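Indexer wanted, part-time, Vavden office

Fistetti Press is looking for someone to finish the index to our history of the county's ferries. The book runs to 587 pages. The index currently stops at "Barges, see also," and has stopped there for a while.

You will be reading page proofs, picking out names, boats, landings and lawsuits, and putting them in alphabetical order. There are a great many lawsuits. The author, Wendell Castellanos, spells several captains two ways and is fond of both. You will work with our editor, Theano Deligiannis, who will tell you which spelling won.

We'd like some experience with indexing, cataloging or similar work. A love of ferries is fine but may slow you down. You should be comfortable with long footnotes, and with an author who phones.

The job pays a flat $2,547, with $2,000 of it on delivery and the rest when the proofs are signed off. Work at home or at the spare desk in Vavden, which has a window and a view of the other desk.

To apply, send a short letter and one page of an index you have made. Please don't alphabetize the letter. We had 37 applications last time and four people did.

Applications close 1/6/25.
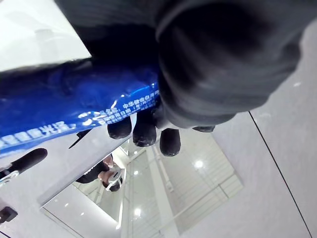
Part-Time and Freelance

Write to Theano Deligiannis, Fistetti Press, Vavden. Proofreaders and map people may write too, and we'll keep your name until we need it or lose it.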